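Beatriz Leitão
1/ Malta, em junho meti na cabeça que ia aprender a fazer pão de massa-mãe e já não há volta a dar!! Fio com o que aprendi até agora 🍞

2/ O fermento chama-se Adia (ideia do meu irmão Tomás, adia sempre tudo). Come 100 g de farinha por dia e cresce que é uma maravilha.

3/ A farinha é de Quintela, moída em mó de pedra. Cheira a campo, a sério. Bebe muito mais água do que a do supermercado, por isso vão juntando aos poucos!

4/ Dobras de meia em meia hora, quatro vezes. Depois frigorífico até às 7 da manhã e forno no máximo, com a panela lá dentro a aquecer.

5/
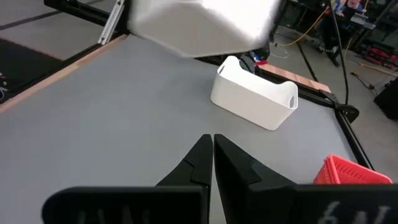 1 min de leitura

Para moldar, uma superfície lisa ajuda imenso. Pouca farinha, mãos húmidas, e puxem a massa para vocês até ficar esticadinha.

6/ Já somos mais de 3.000 por aqui, que loucura! Contem-me: centeio, sim ou não?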